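How to keep a blood pressure diary your surgery can use

When my mother-in-law, Hanne, came home from the Vuorinen clinic with a monitor under her arm and a sheet of instructions she'd already folded into her shopping list, I promised I'd write it all out properly for her, and then so many of you at the Pusholm carers' group asked for a copy that I've tidied it up for this page. Do follow your own nurse's advice if it differs from mine!

Before you start

Find a chair with a proper back and a table beside it, and give yourself a quiet spell before breakfast and another in the evening. Pop to the loo first (a full bladder can push the numbers up) and leave the tea and any cigarettes until afterwards.

Step 1. Settle down

Sit for five minutes with both feet flat on the floor and your legs uncrossed. No telly, no telephone, and no chatting either, however tempting.

Step 2. Put the cuff on

It goes on your bare upper arm, a little above the elbow, snug but with room for a finger or two underneath. Rest the arm on the table so the cuff is level with your heart.

Step 3. Take two readings

Press start, keep still, and wait a minute or so before you do the second one. Write down both, even if you don't care for the first – Hanne was a terror for leaving out the ones she disliked.

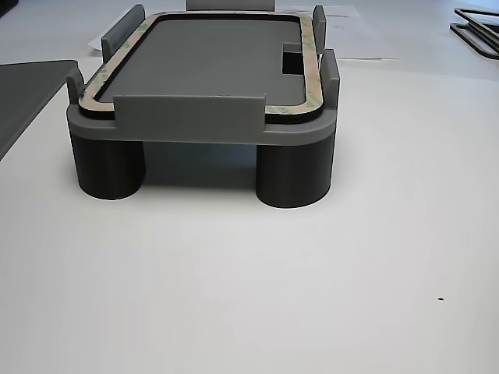
Step 4. Fill in the diary

Note the time, the top number, the bottom number and your pulse, and add a word if you'd slept badly or missed a tablet. Carry on for as many days as the surgery has asked, then hand in the whole page.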